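Does rinsing recycling make any difference?

Iltbridge Household Forum > Trash & Recycling

mossyporch
21/09/2020
The town mailed out a flyer saying every jar has to be rinsed or the whole load gets rejected. I have trouble believing that. One peanut butter jar ruins a truck? Has anybody seen proof, or do we all just run hot water because a flyer said so?

ned_kettle
I rinse. Takes a few seconds. Food left in a jar gets on the paper and then the paper is junk.

mossyporch
Sure, but "gets on the paper" and "whole load rejected" are two different claims. The flyer makes the second one.

grundari_fan
Over in Mokthorpe they quit asking people to rinse in July and told them to scrape instead. My bill is the same 80 dollars as before, so it can't have cost them much.

ned_kettle
Your bill is the same because they set it once a year. Doesn't prove a thing.

grundari_fan
Fair. I still scrape.

pantrymouse
The bigger problem on my street is the wrong stuff going in. Garden hose, diapers, a toaster. I'd worry about that before a smear of mayo. Also, people line a small indoor bin with a plastic bag, then toss the bag in too — bags aren't on the list.

I went to a plain bin with no liner and wipe it out when it needs it. Pale green, nothing fancy:

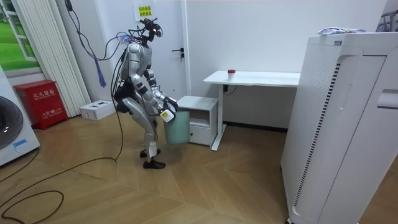 Reply #8

mossyporch
No liner sounds fine for paper. For cans I'd want to see it after a week in summer.

pantrymouse
Cans go in a crate on the porch. I'm not a monster.

ned_kettle
For what it's worth, I called the Iyer Road depot. The woman there said "empty and mostly clean" is good enough. She had no idea where the flyer got the rejected load business.

mossyporch
So the flyer is wrong, or she is. I'll scrape, give the greasy ones a quick swish in old dishwater, and skip the rest until somebody shows me a number.

grundari_fan
Lids on or off?

ned_kettle
Off. The flyer says on. Good luck.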